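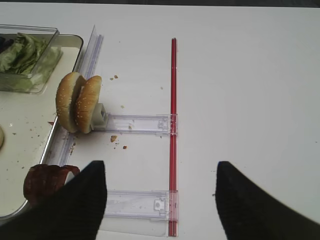 The burger bar, and whether it was worth the bother

I have never trusted the build-your-own burger. You invite people round for tea and then make them do the cooking. But Rocío had been going on about it since July, so I gave in and cleared the white table.

Lettuce first. She swears by keeping it in a clear plastic container on the tray, so people can see what they're getting. Fine, but it's lettuce. I've never had a guest ask to inspect it. A bowl would have done the same job and been easier to get a hand into.

Sesame buns are my other grumble. The seeds drop off if you so much as look at them, and the crumbs get everywhere. I stood two bun pieces up against each other at the edge of the tray, which is a habit of my mother's. She says they stay softer that way. I have my doubts.

Then there's all the clear plastic people buy for this sort of thing.

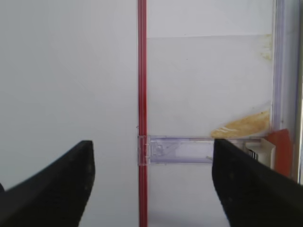
Clear plastic looks smart in the shop and then shows every mark you've ever made on it. Wiebke says warm water and bicarb will shift anything. She also told me that about my oven door, and I'm still waiting.

Cost? I spent 135 on the cheaper bits from Cluslow last year, buns not included, and I could have fed the same people fish and chips twice. Reinhold thinks I'm being mean about it. He had 2 burgers and didn't wash up.

I'll do it again if Rocío brings the lettuce.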